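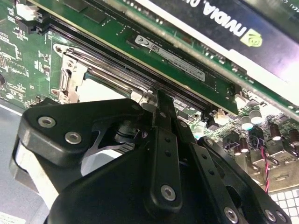 Gripper finger at the memory slot, item 2.

Equipment > Planning > Inspection Checklists > Second Assembly Cell

Checklist before purchase, second cell for PC assembly, site Oresau
Revised in June. Please write the comments next to the item and not in a separate mail.

1. Reach of the arm over the open case. OK.
Comment: The offer from Adeck includes a longer arm. I do not see the need and I took it out of the budget.

2. Clearance of the fingers beside the module. TO CHECK.
Comment: The finger plates are thick and the graphics card is near. Ask Tazi for the price of slim fingers, two pairs.

3. Edges of sheet metal covered where people put the hands. NOT OK.
Comment: Edge strip is cheap, 107 for the whole cell. Order it now, also if the rest is delayed.

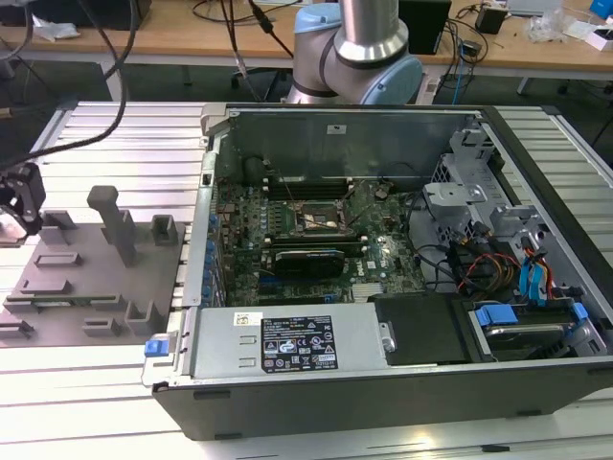 Case on its side on the worktable, fixture plate at left, items 4 to 6.

4. Case fixed against sliding. TO CHECK.
Comment: Two clamps are in the offer. I would like four.

5. Cables away from the path of the arm. NOT OK.
Comment: One black cable hangs down toward the gripper. Cable guide with brackets, 296, is missing from all the offers.

6. Objects on the desk behind the table. NOT OK.
Comment: Things are standing close behind the arm. We must plan a separate shelf, and a guard panel between the desk and the table. Brarkari quoted 1837 for the panel with mounting.

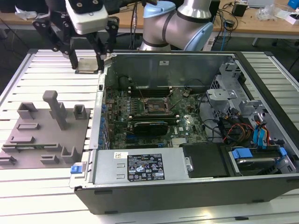
Reading time: 2 minutes

7. Grip on small parts. TO CHECK.
Comment: The CPU is held between the tips only. For the second cell I ask for a written value of the grip force, and what happens with the part when power is lost.

8. Fixture plate and holders. OK.
Comment: Printed holders are enough for us. Please keep 500 in the budget for spare plates and do not move this money to another line.

9. Emergency stop in reach from both sides. TO CHECK.
Comment: The offer has one button. The second button must be inside the price.
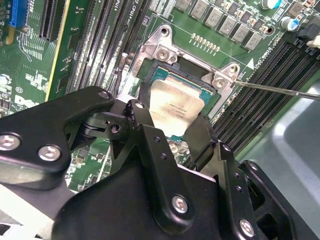 Should we buy spare processors and boards for the test period?
Buy spare boards first, as the pins in a socket bend easily and the repair takes long. Used ones are good enough for testing.

10. Hand tools near the socket while the arm is powered. TO CHECK.
Comment: Write a rule for this before delivery. The training by Adeck is a separate line in the offer, please do not forget it.

Open items go back to purchasing together with the three offers.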